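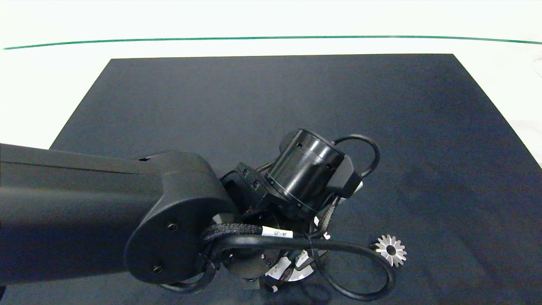
Sourdough starter smells like nail polish remover, do I toss it?

Posted by Jessie MacRitchie, 18 December 2022

Hi everybody! I've had my starter going since May and it's been a champ the whole time, but I got busy with work and left it in the back of the fridge for I want to say three weeks. Pulled it out this morning and wow. There's a layer of gray liquid on top and the smell about knocked me over, like when my sister does her nails with the windows shut. No fuzz, no pink or orange that I can see, just the liquid and that smell.

I poured off the liquid, fed it the usual way (equal parts starter, flour and water by weight) and it made a few sad bubbles and then sat there. I'm supposed to bring four loaves to a family thing in Pornbridge next weekend and I really don't want to show up with store rolls. My kitchen is on the cold side, if that matters. Flour is plain unbleached all-purpose, water is from the tap.

Can I save this or should I start over? And if I can save it, will it be ready in time? I've also seen people say to add a pinch of yeast to wake it up and other people say that's cheating and ruins it, so I don't know who to listen to.

3 replies

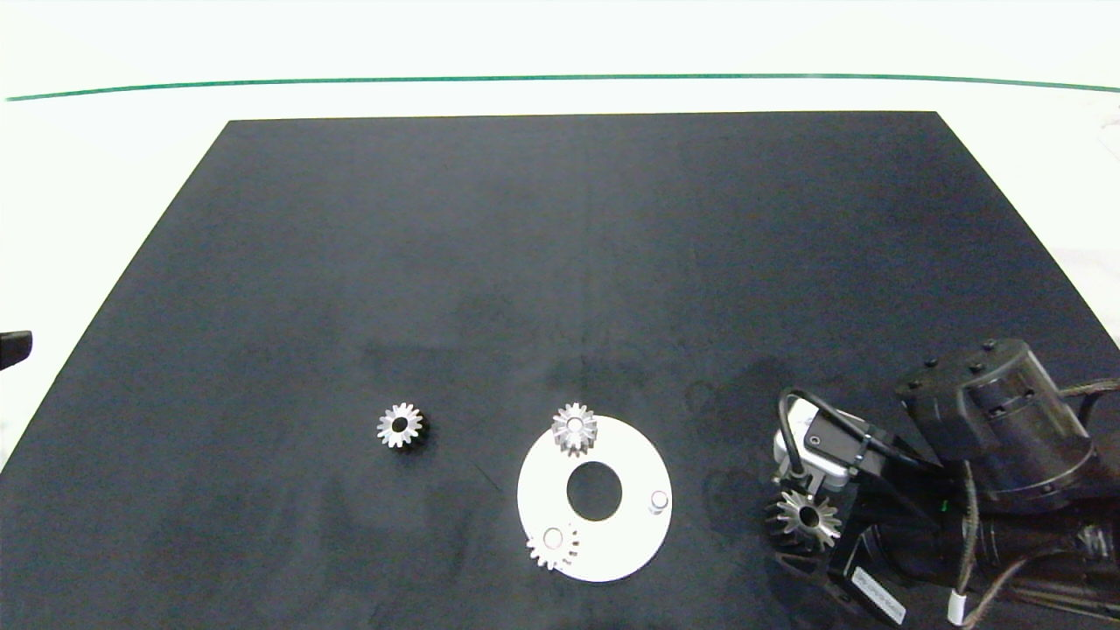 Mafalda Seixas

Don't toss it! I've brought mine back from way worse. The liquid is just hooch and the nail polish smell means it's starving. It ran out of food a while ago and it's letting you know. What you want to watch for is mold or any pink or orange streaks, and if you ever see those, the whole thing goes in the trash, jar contents and all, no scooping around it. Gray liquid by itself doesn't bother me.

I think your trouble is that one-to-one-to-one feeding. When it's this hungry you've still got a ton of acid in there from the old stuff, so you need to be meaner about how much you keep. Here's what I'd do:

Take a clean jar and put in 16 grams of your starter. Just that, a big spoonful. Add 80 grams of flour and 80 grams of water, stir it up good, and put the lid on loose. If you have any whole wheat or rye in the house, swap it in for a third of the flour (rye is like coffee for these things, I swear). Then leave it alone until it has risen and started to sink again. The first time that could take a whole day in a cold kitchen, so don't panic and don't feed it early. Feeding a starter that hasn't done anything yet only waters it down.

Then do it again, same amounts. By the third or fourth round it should be doubling and smelling like yogurt or apples. Mine lives in the oven with just the light on when it's cold out, but PLEASE put a note on the oven door. I preheated mine once and baked a jar of starter into a brick.

As for next weekend, I'd say you have a good shot if you start tonight. I wouldn't bake with it until it has doubled twice in a row. For the loaves I'd make one big batch of dough, 1520 grams of flour all together, and split it. That gives you four medium loaves, and you can do them two at a time if your oven is small like mine.

The yeast thing: it'll puff up for a day and fool you into thinking it's fixed. I'd skip it in the jar. If Saturday comes and you're nervous, put a pinch in the dough and don't tell a soul.

Hirkent

Mine smelled like that for months and the bread was fine. Just feed it more.

Furora

Agree with Mafalda on everything except the oven light. Check it with a thermometer first! I did the same thing and my oven got up to 102 degrees with only the bulb on, which is warmer than I'd want for an overnight. I crack the door with a wooden spoon now and it stays in the high seventies.

Also, if your tap water smells like a pool, let it sit out in a pitcher overnight before you use it. And dry a little of the starter on parchment once it's healthy again. It keeps in an envelope in the cupboard pretty much forever and then you've got a backup the next time work gets crazy.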